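Teaching an Arm to Tidy Up: Collecting Demonstrations for a Learned Pick-and-Place Policy

Student project report, spring term
Afaf Sayegh
Workshop partner: Duvarstead

1. How the project came about

When I started this project in March I had a rather grand plan, and the grand plan was to train one policy that could sort a whole tableful of household things. My supervisor listened kindly and then asked how many demonstrations I thought that would take, and who was going to sit there and record them. The answer to the second part was me. So the project shrank, in a good way I think, to something I could finish in a term: gather a clean, well-labeled set of examples of an arm handling small plastic objects with a bin and a plate, train a modest policy on them, and write down everything about the gathering that I wish I had known at the start.

The robotics bench at Duvarstead was kind enough to let me use their arm in the late afternoons. It is a two-finger setup with a small camera at the wrist, driven by a hand controller that we all call the Girard, after the name on the bench cupboard where it lives. Recordings go into a logging program called Conduseck, which stores the wrist view together with the joint positions and the gripper opening.

2. What counts as an example

One example, or episode, begins with the arm at its rest pose and ends when the object has been let go and the fingers are clear. I had planned to record in long stretches and cut them up afterwards, and I did try that for the first two sessions. It was miserable! Finding the exact start of each movement took longer than making the movement had. After that I started and stopped the log by hand with a foot pedal, and my evenings got a good deal nicer.

Each episode carries a short written instruction, such as "put the red one on the plate" or "take the yellow one out of the bin." I wrote these before recording -- never after -- so that the words would describe what I meant to do. If I fumbled, the episode was marked as failed and kept in a separate folder.

3. The wrist view

Most of my training data comes from the wrist camera, and it took me a while to get comfortable with how it sees things. The fingers and whatever they hold take up the near part of the view, and the destination has to be read from what is left over. With a plate on a white table that is easy enough. Down in a bin it is harder, as the walls fill nearly everything and the overhead light bounces back off the plastic.

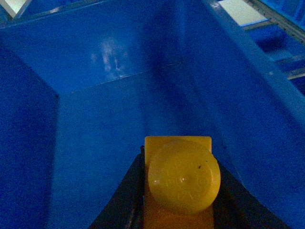
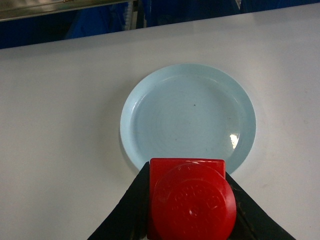
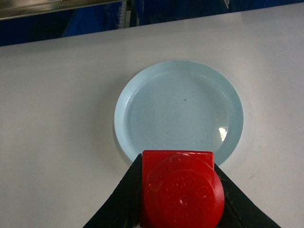 Figure 1. Wrist camera views from the collection: a yellow object held in the blue bin (first), and a red object held at the near side of the light blue plate (second and third).

I spent an afternoon worrying over the glare. My first idea was to hang a sheet of tracing paper under the lamp, and that did soften things, but it also made the afternoon recordings look quite different from the earlier ones. In the end I took it down again and left the lighting as it was. A policy that falls apart at a bright patch on a plate would not be of much use to anyone outside our room.

4. Amounts and bookkeeping

By the end I had 73 episodes that passed my own checks. I trained for 2000 steps on a random split, holding back 20 episodes for evaluation. Each session ran for 30 minutes at most, and I would urge the next student to keep to that. My hands got tired on the controller, and tired hands make jerky demonstrations, which the policy then copies very faithfully.

The labels live in a spreadsheet that I exported to Pondum, our department's shared store. Please note that the column called "target" means the place where the object should end up and has nothing to do with the object itself. I mixed these up myself for a week and had to go back over everything with a cup of tea and a lot of patience.

5. What I would do differently

I would vary the approach more. Looking through my plate episodes side by side, I can see that I tended to bring the object in from the near side, and I suspect the policy has learned my habit along with the task. Moving the plate between episodes would help, and so would asking a second person to drive.

I would also write the failed episodes up properly. Mine have a one-word reason each ("slip," "missed," "bumped"), and a full sentence would have cost me very little. The folder is on Pondum next to the good ones, for whoever takes this on in the fall.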